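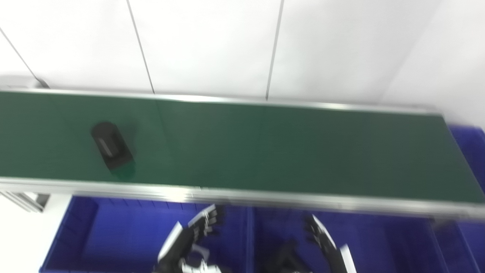
I think we buy too quickly, and I include myself. Last May my neighbor Noelia Garrido paid 500 for a coat, and she wore it two times. When I was a child in Kenport, my mother waited until winter was finished before she bought a coat for the next one. She went to the shop, touched the cloth and came home to think.

Today the shop sends me a message at midnight, when I am tired and say yes to everything. I would like a law that makes every shop wait until morning before it takes my money.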